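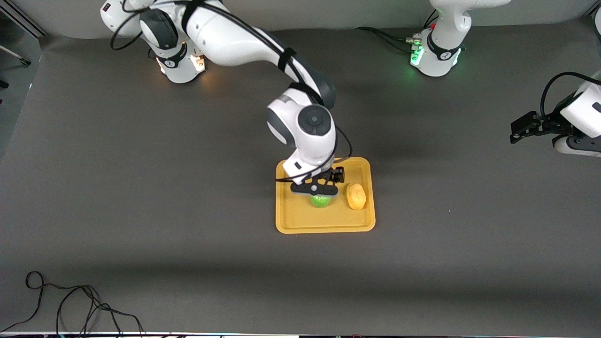 One of the two-arm benches at Cevberg, with the yellow tray in use.

The packing hall at Cevberg has 72 people on its books and, since April, two robot arms on a bench near the loading doors. The woman who runs the early shift has worked there for 14 years. She was on the floor when the arms were switched on and has been answering questions about them ever since.

"The first thing everyone asked was who was going," she said. "I asked it myself. The answer was that no jobs would go this year, and they put that in writing. Next year is not in writing."

The bench was put in by Totier, a small firm that also trains the staff. It does sorting work, picking small soft items and putting them in trays. Before, that was done by hand, standing up, often for a whole shift.

"My wrists were bad by the end of a week," she said. "Most of us on sorting had the same. So I won't tell you I miss it."

What she does now is harder to name. She sets out the pieces, watches the arms and steps in when a grip goes wrong. Each stop has to be written up. By early summer the log had 2707 entries, many of them only a word or two long. 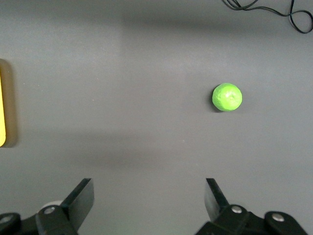

"Soft things are the trouble," she said. "A box is a box. Something squashy sits differently every time you put it down, and you have to learn what the gripper will make of it. I can often tell before it closes now. The younger ones picked that up faster than I did."

Thirteen people have done the training so far. They get a slightly higher hourly rate, and that has caused some bad feeling – those still on the hand lines say their work is heavier and pays less. She thinks they have a point and has told the managers so.

The talk has changed as well. On the old line four of them stood together and chatted all morning. At the bench there is one person, sometimes two, and you have to keep your eyes on the work.

"I go home less sore and more tired in the head," she said. "My husband says I'm quieter."

Cevberg wants a second bench before winter. She has asked for it to be placed facing the first, so that the people minding them can talk. She has not had a reply yet.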